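Zhuravel Wallpapering Kit, Second Edition: Review for Lending Branches

Oct 19, 2022
By Perla Hinojosa, Narnent Home Tool Library

The Narnent Home Tool Library has lent wallpapering equipment to its members since it opened. The kits in circulation until this year were put together by staff from separate purchases, and their contents differed from branch to branch. In February the Library bought the Zhuravel wallpapering kit, second edition (catalog number 3592), for trial at the Hanov branch. This review sets out the findings of the trial and the conditions under which the kit will be offered at other branches.

Contents

The kit is supplied in a rigid case with a carrying handle. It holds a folding pasting table, a paste brush, a smoothing brush, a plastic smoother, a seam roller, a plumb line, a pair of long shears, a trimming knife with spare blades, a straightedge, a sponge, and a bucket with a string rest across the top. A printed guide is included. Paste is not supplied, and members are expected to buy the type named by the maker of their paper.

The case is well planned. Each tool has a molded place, and staff checking a returned kit can tell at a glance whether anything is missing. The bucket sits over the brushes and must be dry before it is put away. Several kits came back with damp bristles pressed flat against the lid, and a note on drying has now been fixed inside each case.

The pasting table

The table is the largest item and the one on which members had the most to say. It opens on two hinges and locks with sliding catches. When fully open it is long enough for a standard drop, with the remainder folded over on itself in the usual manner. The top is smooth and wipes clean while the paste is still wet. Dried paste takes longer and should be softened with warm water. A scraper will mark the surface.

The legs are the weak point. They are braced on one side only, and on an uneven floor the table rocks when a member leans across it to paste the far edge. Hnat Sydorenko of the Hanov branch tested it on bare boards and on carpet and found the carpet result poor. Folded card under the short leg corrected the problem for one afternoon's work, although a supplier charging the price of this kit should be expected to provide adjustable feet. The first edition had them.

Brushes and smoothers

The paste brush is wide and holds a generous load. It sheds for the first few uses and should be rinsed and combed out before the kit goes on the shelf. The smoothing brush is softer than the one in our older kits and is the better tool for embossed and flocked papers, where a hard smoother flattens the pattern. On plain vinyl the plastic smoother is quicker. Its edge nicks easily if it is dropped on tile, and a nicked edge will score a wet paper from top to bottom. Staff should run a thumb along it at each return and replace it when any roughness is felt.

The seam roller is satisfactory. The guide advises firm pressure on every seam, and we disagree with this. Firm pressure squeezes paste out of the joint and leaves a shiny track on matte papers. Light pressure, applied once the strip has been in place for a few minutes, gave a cleaner line in every room where it was tried.

Cutting tools

The shears are excellent. They are long in the blade, comfortable for either hand, and have kept their edge through the whole of the trial. They should not be used for anything except paper.

The trimming knife is less satisfactory. The blade moves slightly in its holder, which matters little along a baseboard and a good deal around a window frame. Wet paper tears under a dull blade, and beginners tend to go on with the same blade for far too long. The Library will now supply extra blades with each loan at no charge. Used blades are to be returned in the small metal tin and must not be placed loose in the case.

The straightedge has a raised grip that keeps fingers clear of the knife. It is shorter than it should be. Members trimming above a door had to move it partway through the cut, and the join showed.

The printed guide

The guide is clear on measuring, pasting, and hanging the first strip. It explains the plumb line well and rightly warns against trusting a door frame or a corner. The pages on pattern matching are too brief. A straight match is covered in full, but the drop match is given a single paragraph with no worked layout, and this is where most paper is wasted. Pui-shan Lo has prepared a supplementary sheet on the drop match, with advice on large repeats, and it will be placed in every kit.

There is also very little on preparing the wall. New plaster needs a sealing coat, and old gloss paint needs a light sanding. Members who skip either step may find their seams lifting within a season, and the kit will be blamed for it. Branch staff are asked to raise the matter at the counter when the loan is made.

Use with different papers

The kit was used with plain lining paper, printed paper, and vinyl. It performed well with all three. Svitlana Derkach also tried it with a heavy textured paper from Isik, which needs a long soaking time, and reported that the string rest on the bucket gave way under a fully loaded brush. The string was replaced with a doubled cord and has held. Papers designed for paste on the wall require a roller, and there is none in the case. Members with such papers should ask for a roller and tray as a separate loan.

Corners deserve particular care with large formal patterns. A strip should be cut to turn the corner by a small margin, and the next strip hung to a fresh plumb line. The small loss in the pattern is seldom noticed once furniture is in place, while a leaning stripe or band is noticed at once.

Marble-patterned surface and papered wall. 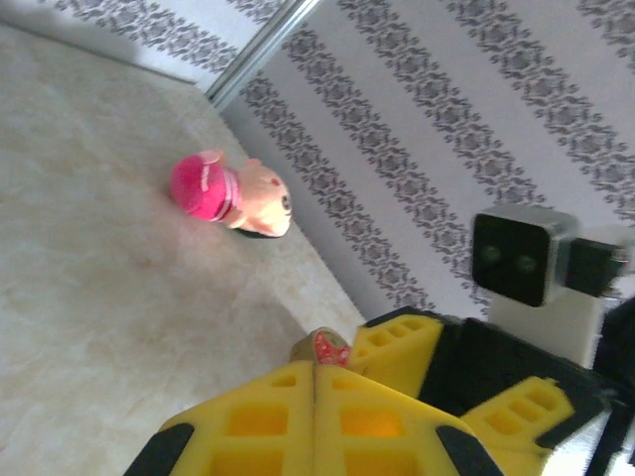
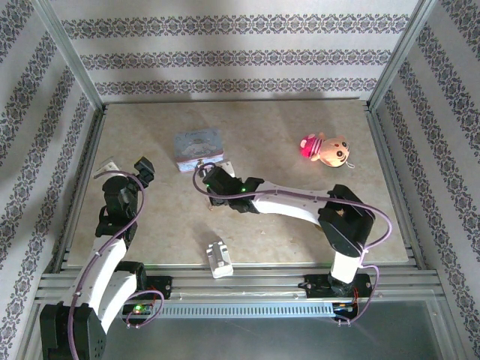 Loan record and condition

The trial kits were lent 103 times. Losses were confined to small items: sponges, blades, and the weight from a plumb line. One table was withdrawn with a bent hinge after it had been used as a step. The case warns against this in small print, and a larger label has been added to the tabletop itself. No shears were lost.

Cleaning a returned kit takes longer than cleaning an older one, chiefly on account of the molded case, whose recesses collect dried paste. A stiff bottle brush deals with them. Yurii Yurchenko has asked that branches refuse kits returned with wet paste in the bucket, and this is now the rule at all counters.

Recommendation

The kit is recommended for purchase by branches whose present equipment is due for replacement. Branches with sound older kits need not change. The shears and the smoothing brush are better than anything the Library has lent before, the table is adequate on a level floor, and the knife should be replaced with a better one when the first set of blades is used up.

The loan period will be 2 weeks, with one renewal if no other member is waiting. The deposit is unchanged. Members papering a stairwell should speak to staff before borrowing, as the kit includes no platform and the Library does not lend ladders for use on stairs.

Comments on the kit may be left at any branch counter.

Recent reviews
Steam wallpaper strippers: two models compared
Long-reach paint rollers for ceilings
Folding workbenches for small rooms
Tile cutters, manual
Dust sheets: cotton or plastic
Moisture meters for plaster walls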